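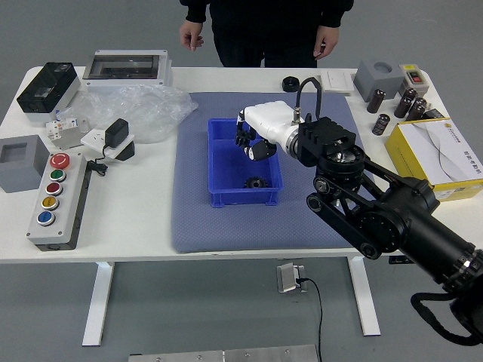
## Skadard opens its workshop for a day of robot sorting demonstrations

December 12, 2025 – Skadard opened its automation workshop to visitors this week for a full day of demonstrations, with a robotic arm and hand working on electrical parts. The company said 128 people came through, most of them from small repair shops, parts wholesalers and trade colleges in the area.

The main demonstration was bin work. Small parts such as gears and circuit breakers were handled over a blue plastic bin set on a padded mat, with switches, capacitors, wall sockets and push-button stations laid out on the same table. Skadard chose the parts from the kinds of goods its customers send back for sorting. They differ a good deal in size and shape, and some arrive in plastic bags or cardboard boxes.

"A gear is small and has teeth, and a breaker is square and smooth," a Skadard spokesperson said. "Our customers want one hand that can deal with both. We wanted people to come and watch it at normal speed and ask whatever they liked."

Visitors were taken through in groups of 11. Each session ran for half an hour, with time at the end for questions. An operator stayed at the table during every session. The most common questions were about the cost of a single station, how long it takes to add a new part to the list, and what happens when the hand drops something.

The work is part of Silline, a project Skadard runs with its partner Clostov. Skadard looks after the sorting stations and the staff training, while Clostov writes the planning software. The Silline parts list now has 197 items. Stöcker, a distributor of electrical supplies, will be the first outside firm to try the system and expects to have three stations at its returns centre in April.

Skadard will hold a second open day after the Stöcker trial begins – the date has not been set. Places will be free but must be booked ahead. Schools and colleges may book a whole session. Visitors need closed-toe shoes, and bags can be left at the front counter.

**Media and bookings:** Skadard front office, during business hours.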